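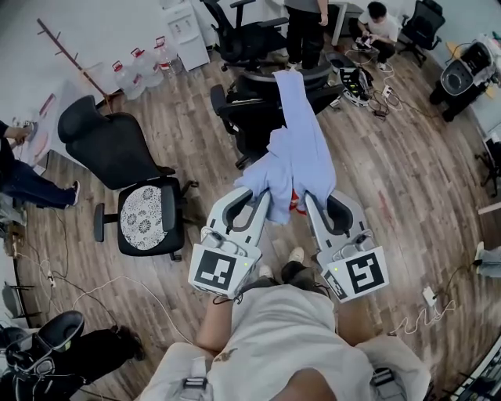
Checking gripper pose tracks before you train on them

I am wary of any tutorial that starts with the network. Most of the bad cloth policies I have been handed were bad before training began, and the fault was in the pose tracks. So this page stops short of training. It covers the checks I run on hand-held gripper recordings of shirts and towels, using the Clirkon scripts. Radka Ristić wrote the loader and I have broken it several times since.

You need a recording with both grippers in it, the marker list for your units, and an hour.

Step 1. Check the marker IDs

Run the detector on the first 100 frames and print every ID it reports. Compare them with your list by eye. The left and right units carry different patterns, and a swapped pair will give you a lovely smooth track of the wrong hand. If the smaller side marker is missing from the list, add it now. You'll want it whenever the wrist turns and the rear face goes edge-on.

Step 2. Look at the gaps before you fill them

The default setting fills any gap up to 60 frames with a straight line. I don't believe a straight line through a shirt flick, and neither should you. Set max_gap to 12 and plot what is left. Cloth hides markers all the time, so expect holes. Long ones should be cut out of the episode.

Step 3. Keep spare grippers out of it

Rooms have other grippers lying in them, and they carry markers too. Filter by ID first, then by distance from the head camera. Vasilis Janevski prefers a learned mask for this. I have yet to see it beat two lines of filtering, though he may yet show me.

Step 4. Test the clocks

Open and close both jaws sharply at the start of a take, then line up the jaw signal with the head view. Do it again at the end. If the two offsets disagree, the clocks are drifting and a single correction won't save you.

Step 5. Replay it slowly

Send the cleaned track to the arms at quarter speed with no cloth. Watch for joint limits and sudden wrist flips. A low tracking error printed in the terminal tells you very little about either.

If the loader stops with error 404, it can't find the calibration folder. The message says "episode missing", which is wrong. Check the path in the config and run it again.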